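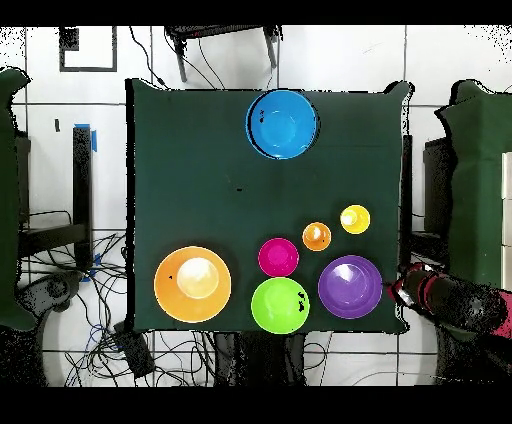
11 October 2020

Miyuki Arai wants me to know right away that she isn't selling a diet. She says it before I've asked anything, and she says it twice more in the first ten minutes of our call. What she sells, for $60, is the Sonalau course, which teaches people to eat less by changing the color of the dishes they eat from. I tell her that sounds a lot like a diet to me.

"A diet tells you what you can't have," she says. "I don't care what you have. Have the pasta. I'm asking what you have it in."

The idea goes like this. Food that matches its dish is hard to see, so we pile on more of it. Food that stands out against its dish looks like more than it is, so we stop sooner. Arai adds a good deal on top of that. Blue, she teaches, calms the appetite. Orange and yellow wake it up. Dinner should be served in a cool color and breakfast in a warm one, and snacks should come in whatever color you like least.

I ask where the part about blue comes from.

"It's well known," she says.

Known by whom? She laughs, which I didn't expect. "You're going to be like this the whole time, aren't you?" I say I probably am. She goes off to get a sweater and comes back with tea as well, and after that we get along better.

Arai, who lives in Fendum, worked for years as a school meals planner. She noticed, or believes she noticed, that children at one lunchroom left more on their trays after the old white plates were swapped for blue ones. I ask whether the menu had changed too. It had. Had the lunch period been moved? She thinks it may have been, that September. "But you could see it," she says. "I was standing there. They slowed down."

I don't doubt that she saw children slow down. I have seen children slow down over a plate of peas of any color. What I wanted to hear was how a person gets from that lunchroom to a paid course with a workbook, and she's quite open about it. A friend asked for tips. The friend lost a little weight and told other friends. Someone said there should be a class.

The someone was Kohei Kudo, now her business partner, who joins our call partway through from another room and apologizes for the dog. Kudo handles the numbers. He tells me Sonalau has been tested, and I ask him to go on.

"We had 37 people do the full eight weeks," he says. "They all kept a diary. Most of them ate less."

Compared with what?

"Compared with before."

I ask if there was a second group that kept a diary and ate from its usual dishes. There wasn't. I mention that writing down every meal can change how much a person eats, dishes or no dishes. Kudo nods through this as if I've told him about the weather. "Sure," he says. "But the diary's part of the course. So if it's the diary, fine. It still worked."

It's a better answer than I was ready for, and I've gone back to it a few times. If the diary does the work, a notebook costs a dollar. When I put that to him, he says people don't buy a notebook and then write in it for eight weeks. They need a reason to keep going, and the colors give them one.

"So the colors could be anything?" I ask.

"No," says Arai.

"Maybe," says Kudo, at the same moment.

There's a pause on the line. The dog is let out.

The course doesn't come with dishes, and Arai deserves some credit for that. A company called Nolitz offered to make a boxed set with the Sonalau name on it and she turned it down. "Everybody's got a blue bowl somewhere," she says. "Go look in your cupboard. Look in the picnic stuff. I didn't want people to think they needed to buy plates to eat dinner."
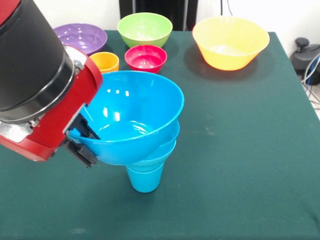
Everyday plastic in several colors, with a funnel and cup in front.

I did go look in my cupboard. Before the interview I tried the method for 14 days, with a blue soup bowl at dinner and a yellow one that used to hold keys at breakfast. I ate a bit less in the first week. I put this down to the soup bowl being small. In the second week I caught myself filling it twice, and by the end I was eating the way I always do, with more dishes to wash.

Arai listens to this politely. She wants to know what color my tablecloth is. I don't own one. The table is brown. She makes a small sound, like a mechanic hearing a noise in an engine, and explains that the background counts as well, and that a brown table can "warm up" a blue bowl. I ask what would have happened if I'd used a larger bowl on a better table. She says she'd need to see my diary.

This is my main trouble with Sonalau. I can't find a result that would count against it. If you eat less, it's the colors. If you don't, it's the table, or the lamp over the table, or you picked the wrong blue. The workbook has a whole page on wrong blues.

I read part of that page aloud to her. She isn't offended. "You've cooked," she says. "If the bread doesn't rise, you don't say yeast is a lie. You look at the oven."

But bread rises for nearly everyone, I say, and you can leave the yeast out and see what you get. Has she ever left the color out? Given people the diary, the weekly calls, the kind voice, and plain white plates?

She thinks about it for longer than anything else I asked. "Kohei wants to do that," she says. "He's wanted to for a while. I keep saying next year."

Why next year?

"Because I like how it's going now."

She brings up Radulović, the café near her home where the first classes met before everything moved online. The owner let them have the back tables for the price of coffee. People brought their own bowls in tote bags and compared them. A couple of them still meet outdoors on their own, she says, and have stopped talking about food at all. She sounds happier about that than about any of the diaries.

I ask what she eats from herself.

"White," she says. "My mother's plates. I'm not going to throw those out."

Sonalau's next round has 8 places left, according to its website. It had the same number when I first looked, two weeks before we spoke. Kudo says he'll fix the page.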